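Two arms and a rack of tubes at Kuvivano

Our December 2023 open afternoon was the busiest we've had, with 40 of you squeezing into the workshop at Kuvivano (and a few more in the corridor!). Most people headed straight for the two-armed robot and its rack of test tubes. Iona Munro ran the demonstration and took questions the whole way through, which can't be easy when everyone wants to stand at the front.

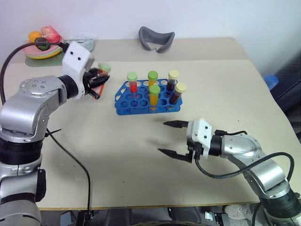
The left arm with a green-capped tube in its fingers, and the right arm open beside the rack.

I'd expected the arms to be the clever part, but what really got people talking was the grip. Capped tubes are smooth and narrow, and they sit close to their neighbours, so the fingers have to come in at a sensible angle. Iona told us the team had done 195 practice runs on tubes alone before letting visitors near it. Jacobus Rampersad asked about dropped ones and got a very frank answer – 33, most of them in the first week.

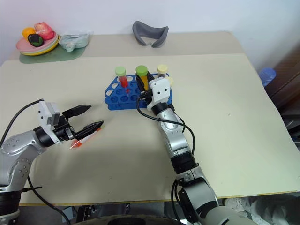 Right arm on the middle tube, with a small orange-and-white syringe or dropper lying by the left gripper.

Steinar Kjærgaard followed with a short talk on planning the arms' movements so they keep out of each other's way, and stayed on long after the tea ran out. His slides are on the members' page. We're hoping to run a second afternoon in January, so do send Iona your name if you missed this one.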